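Jollel opens lunch-clearing project to outside operators

2 Feb 2024

Jollel, the small automation firm that has spent the winter teaching a pair of robot arms to clear up after a meal, is to let people from outside the company take the controls. Sessions start on Monday at its workshop and will run until April, with places for 20 operators.

The work is part of a project called Dotow, which Jollel runs with the catering supplier Gromora. The aim is a two-armed machine that can deal with the remains of a packed lunch: food left in a container, wrappers on a tray, chopsticks, crockery that has to go in a rack. Gromora handles returned trays from offices and schools and says sorting them is the job it finds hardest to fill.

None of this is programmed step by step. A person moves a pair of smaller control arms, and the larger arms on the table copy the movement as it happens. The joint positions and the camera pictures are stored together, and the set of recordings is then used to train the software that will later run the arms without anyone at the controls. Each recording is called a demonstration. Jollel wants 1000 of them for the lunch task before it trains the next version.

Up to now the demonstrations have all come from two members of staff. That has made for tidy data, but the company says it has also given the arms a narrow set of habits. Both operators tend to go for the tray first and leave the container until last, and both reach for chopsticks from the same side. When the first version of the software was tested with the container moved to a new place on the table, it slowed down and in several runs stopped altogether.

New operators will get two hours of practice before anything they do is kept. They begin with wrappers and cups, move on to picking up chopsticks, and only then work with food. Rice has given the most trouble in the sessions so far. It sticks and it scatters, and an operator has to decide how much is worth chasing. Jollel's instructions now say that stray grains should be left for a separate wiping task, which will be recorded later in the spring.
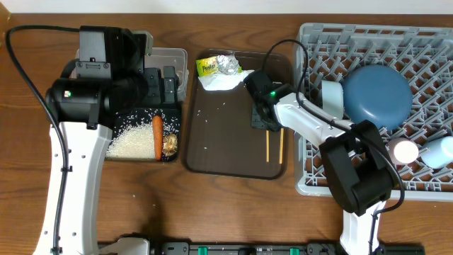

Why not simply write a program that tells the arms where to go?

A fixed program works well when every item is in a known place, but leftovers come back in a different state each time. Recording many people doing the job gives the software a range of starting points and ways of coping with them, so it has something to draw on when the table does not look the way it did before.

The grippers are standard two-fingered ones, bought in and fitted with softer pads. Jollel looked at a hand with more fingers last autumn and decided against it. Operators found it tiring to control, and a session that should have lasted an hour was usually given up well before that. With the simpler gripper most people can work for 40 minutes before they need a break — the rule is that they must take one then, whether they feel they need it or not.

There is no sense of touch passed back to the operator. People judge their grip by eye, and thin or shiny things are the hardest to judge. Foil gets crushed more often than it should. The company is testing a simple buzzer on the control handle that sounds when the motor in the gripper starts to strain, and some of the new operators will use it so that their results can be compared with the rest.

Failed attempts will be kept as well. If a chopstick is dropped, the operator is asked to carry on and pick it up again in the same recording. Earlier in the project such runs were thrown away, and the trained software had no idea what to do after a mistake.

Lüthi, the firm that makes the table mounts and the rail, has supplied a second set so that two stations can run side by side. The second was put together this week and still has to be checked against the first. A difference of a few millimetres in where the arms are fixed is enough to spoil recordings shared between the two.

Operators will be paid by the hour and not by the number of demonstrations, a change from the plan put forward last year. Jollel says paying by the piece would have pushed people to rush. No experience with robots is needed, though applicants must be able to sit at the controls for a half-day session and should not mind handling other people's leftovers, since tables are reset by hand between runs.

Gromora will try the trained arms at one of its own sites once the recordings are finished. It has not said which site, and no date has been set. Applications for the remaining places close next Friday.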